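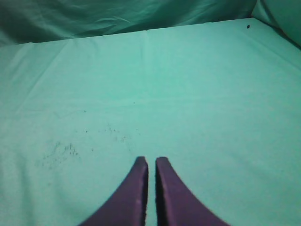 Figure 1. View from the wrist camera, with the gripper open over the cloth-covered table.

4.2 The Kerus kit in use

The Kerus kit is sold by Onine as a complete bench package: an arm, a two-fingered gripper, a wrist camera and a year of access to the company's training service. The brochure says a new user can go from unpacking to a working pick-and-place routine in 2 hours. We were not able to match that. Our first usable routine came on the third afternoon, and only after Aisyah Oei had rewritten the calibration script supplied with the unit.

We ran 366 trials at the Flumedton lab, all on a table covered and backed in green fabric (Figure 1). Onine recommends a plain single-colour cloth, and the manual describes the result as a "neutral" work area. We doubt that description. Cloth creases, and it picks up specks that show plainly against a pale colour. Whether the grasp planner ignores such marks is a fair question for a buyer to ask, and the manual does not answer it.

The kit completed 70 per cent of our trials without help. Onine's own figure is higher, but the company does not say which objects it used, how they were placed or how many failed attempts were left out. Until it does, we see little point in comparing the two numbers. Most of our failures came during the final approach, when the fingers take up a good part of the wrist camera's view and the software seems to rely on its last clear estimate of where the object was.

The training service was harder to judge. Onine suggests recording 2,000 demonstrations before asking for a custom model, a heavy labour cost for a small lab and one that does not appear in the quoted price. Ko (Section 2) raised the same complaint about an earlier version of the kit. We stopped well short of that total, so our results apply to the stock model only.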